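# Tub chair

A **tub chair** is a low armchair whose back and arms form one continuous curve around the sitter. The name comes from its likeness to a washtub with part of the side cut away, and it's a wonderfully plain name for a piece of furniture that takes real skill to build. Tub chairs turn up in hotel lobbies, bedrooms, reading corners and waiting rooms, and few other seats have moved so easily between grand houses and small apartments.

## Shape and construction

The curved back is what makes the chair, and it's also the hard part! Older frames were made from short blocks of beech, glued end to end and then sawn to the curve. Later makers bent thin layers of wood around a mold, and many modern shells are molded foam over a metal or plywood core. Most chairs measure between 30 and 31 inches across at the widest point, although bedroom models can be a good deal narrower.

Covering the curve is a craft all its own. Fabric wants to pucker on the inside of the bend and pull tight on the outside, so upholsterers usually cut the inner back in several panels, or work in vertical channels (the "fluted" style) that take up the slack. The outer back is a separate piece, attached last. Piping along the rim hides the seam and gives the chair its crisp outline, and it also allows a two-tone finish, with one fabric inside and another outside. 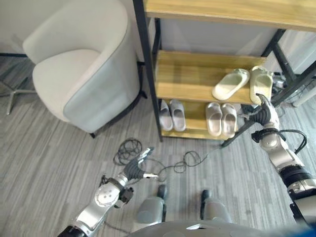
Seats may be fixed or loose. A fixed seat has springs or webbing under a padded top and keeps its shape well. A loose cushion is deeper and softer, and can be turned over to even out the wear.

## Regional makers

The town of Muswood was a lively center of the trade. Its largest workshop, Aasen, kept a pattern book with 1,852 numbered entries, and a surprising share of them are tub chairs of one kind or another. The Floder, a low model with a sloping rim, stayed in production for 60 years with only small changes to the legs. Furniture historian Katia Grasso has traced its outline to an earlier barber's chair, a lovely piece of detective work based on matching saw templates.

The Pradimel, from the same workshop, went the other way: high sides, a tight seat and a swivel base. It sold poorly at first but is now the one collectors hunt for.

## Related forms

The *barrel chair* has a taller back, often with vertical channels or staves. The *club chair* is larger and squarer, with separate arms. The *bergère* has an exposed wood frame and closed, upholstered sides; rounded versions come very close to a tub chair, and auction catalogs often use the two names for the same seat.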